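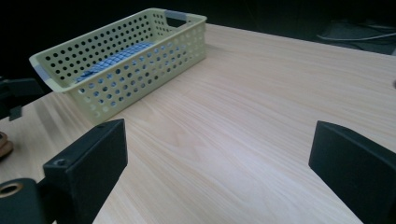 Slide 1. Basket task, blue cloth, two-finger gripper.

Equipment plan, 11/4/19. Keep to 4 minutes.

Request is for 2 gripper units from Wolter at 2091 each, fingers included. Ero quoted lower but bills fingers and mounts separately. Show the comparison only if asked.

Fingers are a consumable. Put them under supplies, not capital.

Baskets: perforated plastic, standard size, buy locally. Cloths come out of the Tawfik line, already funded.

Sonar bench is booked through February. No second table in this request.

Ask for approval of the Wolter order. Go to slide 2.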